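Front-end developer, JavaScript charts and maps (contract, remote ok)

Stilance is looking for one more pair of hands on Druta, our open source charting library. Contract to start, 13 weeks, likely to be extended. Part time is fine if you can give us three days a week.

Quick background. Druta draws charts and maps in the browser, SVG mostly, canvas when there's too much data. Been going a few years now. Drallis is the add-on that does the map tiles and the layers. Both have docs. The docs are behind the code, we know.

What needs doing:

- Clear the issue list. 244 open as of this morning, a lot of them duplicates
- Move the old axis code to the new scale module (half done, on a branch, needs a rebase)
- Touch support in Drallis. Pinch zoom jumps on some tablets and we haven't found out why
- Rewrite the examples gallery. 387 examples, many still on the version 2 syntax and some don't run at all
- Tooltips. Just tooltips in general

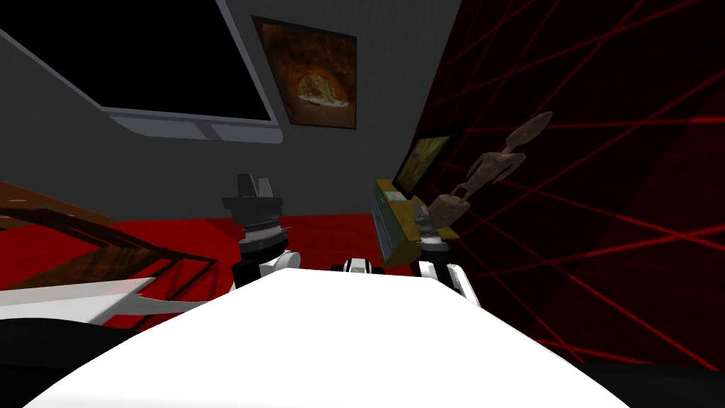 Two arms in a simulated room with a red floor.

What we want from you: solid plain JavaScript, no framework needed. You've used a charting library enough to be annoyed by it. Comfortable with SVG paths, joins, transitions, and reading somebody else's code without rewriting the lot on day one. Git. Can write a clear paragraph, as the gallery text is part of the job.

Nice to have: map projections, GeoJSON, TopoJSON. Any WebGL. Testing charts in a headless browser, we have 464 tests and they are slow, so if you know how to speed that up say so in the first line of your email.

Not needed: a degree. Design skills. Experience with Rai (our build tool, in house, takes an afternoon to learn, maybe two if you're on Windows).

Hours and place. Work from wherever you like as long as you overlap with US Eastern mornings. One call a week, half an hour, Tuesdays. Everything else goes in the issue tracker or the chat. There's a desk in the office if you want one but the heating is not great.

Pay is by the day, invoiced monthly, paid inside two weeks. Tell us your rate. We'd rather see a real number then haggle later.

All the work gets released under the same license as the rest of Druta, with your name on the commits. If you already have patches in the project that counts for a lot, send the links.

To apply: email jobs at Stilance with Druta in the subject. Put in

a link to some code you wrote, any size
a link to a chart or map you made, or a screenshot if it's behind a login
your day rate and when you could start

No cover letter please. No recruiters. Closing date is 15 January 2020, end of day Eastern. Short list gets a paid half day task, fixing one real bug from the list, you pick wich one. We'll reply to everybody, might take a week.

Can't do this one but interested? There'll be a second contract in October for the Drallis docs, say so in your email and we'll keep your details.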